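Stories > Short fiction > Workshop

The Second Grip

Montserrat Ortuño kept the build log in pencil. The entry for the first evening said: pair of hand-held grippers, grey plastic, two fingers each, trigger return spring too strong. The entry for the second evening said: as above.

She had rented a bench at Truvside in September, when the rates were low and the heating had not yet been switched on. The workshop took up the back half of a former upholstery works. Members paid by the quarter and were given a shelf, a key and a sheet of rules written by Ramiro Montoya, who held the lease. Rule four concerned the extraction fan. Rule five withdrew an exception to rule four.

The aim of the build was simple to state. A person would hold one gripper in each hand and do an ordinary job with them, such as lifting a cup out of a box. The position of each gripper would be recorded throughout. Later a pair of arms, which did not yet exist, would be given the recordings and would do the same job. She had called the project Ison. Her father's word for it was the tongs.

Her father was Demetrio Sepúlveda. She used her mother's name and he had never raised the matter. He had spent his working life at Sirura, fitting and repairing bottling lines, and he had opinions about springs.

"Too stiff," he said, when she first put the left gripper in his hand.

"It's in the log."

"Then why is it still too stiff?"

She ordered a lighter one. It came in a packet of mixed sizes from Pascu, none of them labelled, and she spent an evening hanging washers on each in turn until one of them gave at 400 grams. The original had needed 600. She fitted the lighter spring to the left gripper, closed the fingers on a pencil, and wrote down that the pencil had been held.

The right gripper was a different problem. Its fingers closed, but the tips met out of line, the upper one sitting proud by the thickness of a fingernail. She took it apart and found nothing bent. She put it back together and the gap was the same. Gonzalo Garrido, who had the next bench and was making a canoe paddle, looked at it through his magnifier for some time.

"It's printed crooked," he said.

"It was printed from the same file as the other one."

"On the same side of the bed?"

She did not know. She printed another finger, which took seven hours, and stayed for all of them. Gonzalo went home after two. The fan ran under rule four. At ten the street door opened and Ramiro came in, read the meter, wrote the figure on his hand and went out again.

The new finger met its partner squarely. She entered this in the log and underlined it.

Tracking was the part she had been putting off. The gripper positions were to be worked out from the pictures, and the pictures were not cooperative. With the lens as wide as it was, a straight edge near the rim came out as a bow. The software allowed for this once it had been given the right numbers, and obtaining the right numbers meant holding a printed board in front of the lens at many angles, keeping it still each time. She did 70 of these. The software rejected almost 40 without giving a reason.

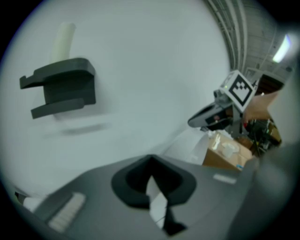

The residual error was still too large at the sides. She moved the board closer and repeated the outer positions, resting her elbow on the bench to steady it. By midnight the error had fallen by half. She saved the file under the name final and then, having some experience, added the month.

Valbona Krasniqi came in the following week to do the first proper run. She taught lace-making at the adult college and had the steadiest hands of anyone on the membership list. Montserrat explained the job. Take hold of the cup. Lift it clear of the box. Put it on the paper. Let go.

"What does it learn if I do it badly?"

"To do it badly."

Valbona considered the grippers. She asked for a chair without arms, and for the radio to be turned off, and then she did it slowly with the right hand while the left kept the box from sliding. It took longer than Montserrat had planned for. The cup came up at a slight tilt and was level by the time it reached the paper.

"Again?" said Valbona.

"Please."

They worked until the cells in the left unit went flat. Montserrat played the recordings back on the laptop as two coloured lines, one for each hand. The right line rose, crossed and came down. The left line hardly moved, but at the start of every lift it made a small hook, a few millimetres towards the body and back.

"What's that?" said Valbona.

"You're bracing the box before you lift."

"Am I? I don't feel it."

Montserrat ran it again at quarter speed. The hook was there in every run, in the same place, very nearly the same size. There was a setting that would have smoothed it out as noise. She looked at the setting for a while and left it at zero.

Her father telephoned while she was packing up. He wanted to know about the spring.

"It's better," she said. "I've ordered another for the right-hand one."

"What weight?"

"Four hundred."

"Try it lighter on the right. The right does the work." There was a pause with a kettle in it. "And the left holds things. People forget to allow for that."

She wrote it in the log, with his initials. Then she put both grippers on the shelf, switched off the fan in accordance with rule four, and went to find her coat.

The last entry on the page was headed January 2023. It said: right spring, go lighter, test three. Left spring, no change. Ask V. about Thursdays, and under that, in different pencil, the price of a second-hand arm.

12 comments | 31 shares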